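4. Access and Inspection of the Processor Area

4.1 Material and order of work

The desktop computers in this part of the study came from the Sarnilum returns stream and were handled at the Prindale depot. Of the 2153 units logged between the start of intake in October and the closing of the register on 2019-06-27, 125 were selected for opening. Selection was by register line and did not depend on the age or stated fault of the unit. Towers with visible battery leakage or a deformed outer case were passed to the next line in the register.

Each tower was laid on its side with the open face upward, and the side panel was set down flat with its inner face up. Latches and brackets on the panel were left in place. In earlier work at Gough these were taken off together with the panel and stored separately, and matching them to their units again took longer than the inspection.

Sheet metal inside the case was examined before the board. Three kinds of mark were recorded: smudges, scuffs through to bright metal, and dust deposits. Dust on dark surfaces was entered separately from dust on bare metal, as it is far easier to see on the former and the two counts are not comparable. Screw holes in the lips next to the board were inspected for raised rims, which can catch on the fingers of a glove and on flat cable.
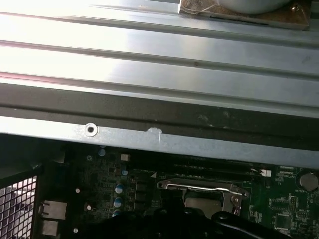 Figure 3. Ribbed sheet metal and screw hole beside the motherboard. A pale scuff lies close to the hole; the processor bracket is at the bottom.

Marks within a hand's width of a screw hole were assigned to the class "service wear" in the Edau record form. All others were assigned to "general wear". The distinction is coarse. It was kept because it could be applied in the same way by every inspector, and because the form had no field for the direction of a scratch. Small brown specks on bright metal were entered as "unidentified" unless they could be wiped away with a dry cloth.

4.2 Layout of the open case

The layout of the case determines which parts have to be moved before the processor can be reached. In the towers considered here the power supply lies along one side of the case and the drive cage stands at one end, so that the central part of the board is open from above. Expansion cards cross part of the board but do not cover the socket. Cable bundles looping over the drive bay were left connected unless they crossed the socket or the memory slots. Where they did, the bundle was folded back over the bay and the entry "cable displaced" was made.

Labels on power supplies were transcribed only where they could be read without turning the unit. Drive latches were left closed. 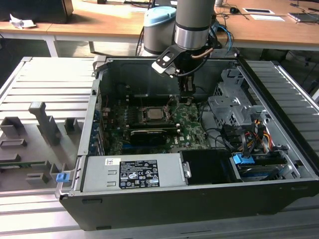
4.3 Socket and heat spreader

The socket was inspected with the cooler off. The position of the retention lever was recorded first, followed by the state of the load plate, the corner posts, and the upper face of the processor. A lever resting away from its catch was entered as "released" whatever the position of the plate. The two parts can move separately, and a plate that is free at the lever side may still lie flat over the edge of the processor.

The face of the heat spreader was graded on a scale of 4 steps, from bare metal to fully covered by compound. Grading was done under the room lighting. Compound on the substrate border was entered separately, as was any residue on the frame. Nothing was wiped off before the grade had been written down.

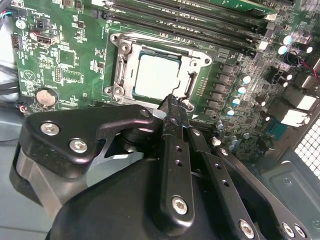

Can the condition of the heat spreader be used to judge the condition of the processor?

Only to a limited extent. A clean and even surface shows that little compound is present at the time of inspection, but carries no information on electrical function, which has to be established by a separate test on a known board.

Capacitors and power chokes next to the socket were included in the inspection. Tops were checked for bulging and for deposits at the seam. The coin cell was left in its holder, and its voltage was measured there.

4.4 Memory slots

Memory slots were treated as part of the processor area. The modules stand close enough to the socket to limit access from one side, and the latches at the slot ends are among the parts most often damaged in handling. Each latch was recorded as upright, leaning or missing. Slots without a module were checked for dust along the contact channel, and populated slots were not disturbed. 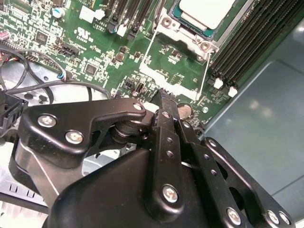 Figure 4. Processor in its socket frame, with parallel memory slots at right and two white retention latches at their lower ends.

Latch positions were read from above. A latch leaning by a small angle cannot be told from an upright one in this view, and the count of leaning latches should be taken as a lower bound. Entries for which the inspector had marked the view as obstructed were left out of the totals in Section 5.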